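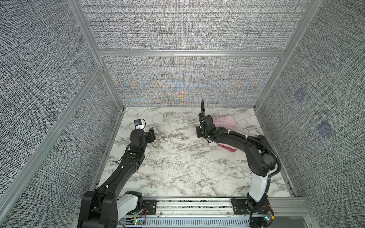
MGT 214 Operations and Leadership
Notes, Session 9 – supplier relations in the auto business
Posted Apr 25, 2024

Reading: Homent case, parts A and B. Skip the appendix on currency, we ran out of time for it last year too.

Start with the basic choice. An automaker can buy a part on price, rebid every year, keep suppliers nervous. Or it picks a couple and stays with them. Honda is the usual textbook name for the second approach. Most firms do a bit of both and call it a strategy.

Homent makes seat frames and door hardware. Family firm, 77 percent of sales to one customer. Board knew this was a problem, kept putting it off becuase margins were fine.

Part A: customer asks for a price cut, 2 percent a year for the length of the contract. Plant manager says yes on the phone. Purchasing finds out afterward. Look at who had authority to agree to what – the org chart in the case is no help, go by the emails.

Part B: Drerska, the steel supplier, won't share the cut. Homent switches to Murnex, cheaper, longer lead time. Safety stock goes from 4 days to 14. Nobody in finance had priced that in.

Terms to know
Dual sourcing – same part, two suppliers
Target costing – start from the selling price and work back
Landed cost – price plus freight, duty, insurance, handling. NOT just the quote
Open book – supplier shows its costs, buyer promises something in return (what exactly? see part A, the side letter)

Common mistake on last term's papers: treating the Murnex quote as the savings. Add the inventory cost first, then the freight. Show your work even if the number looks ugly.

Second mistake, blaming the plant manager for everything. He was paid on volume. Go back to session 6 on incentives.

For next time
Two pages max, double spaced. Should Homent go back to Drerska, and on what terms? Pick a side in the first paragraph. Worth 100 points, same grading sheet as before. Late papers lose a letter grade per day, no exceptions this time

Quiz on sessions 7 thru 9 is still on. Bring a calculator, phones dont count.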